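Repair Shed at Drollmont - progress report to the Boateng Fund
19 Apr 2022

Hello all, and thanks for being patient with me on this one! I know it was meant to reach you before Easter, but we had a burst pipe in the back kitchen and I lost most of a week to mops.

So, where are we? We opened our doors again in January and have run 14 Saturday sessions since. People brought in 149 items, mostly lamps, toasters, radios and an awful lot of trousers with broken zips (I had no idea how many zips one town could get through). We mended 56 of them on the day. A good few more went home with a note saying which part to buy, and some of those have already come back to be finished off.

Money next. Of the 2,000 pounds you gave us for this stage, most has gone on the safety tester, two decent sewing machines and the hall hire. Gridix let us have the tester at trade price, which helped a lot - I'd budgeted for a second-hand one. I haven't spent the training money yet. The electrical course at Dristenum was full, so we're booked on the June one instead, and I'd like your okay to carry that bit over.

What hasn't gone well is the booking system. We tried an online form and half our regulars simply ignored it and turned up anyway, so the queue was out to the car park by ten. We've gone back to paper tickets and a kettle, and the mornings are a lot calmer for it. The textiles table is also short of hands, and I'm putting a card up in the library to see if that brings anyone in.

Small kitchen things are still our most common job after lamps and clothes, and I'd like to do a separate morning just for those in the summer, with spare plugs and fuses on sale at cost.

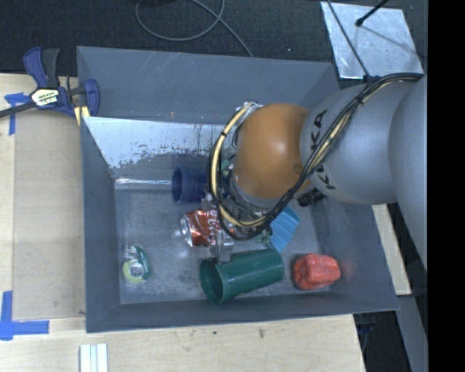
One of our regulars wrote in the comments book that she would happily pay a pound or two towards parts if it meant the sessions could run on past the summer, and could we please do a weekday evening as well, as she works most Saturdays. I think she's right about the evening. The hall has a free slot after choir practice, so I've asked for a price and will send it over with the next set of receipts.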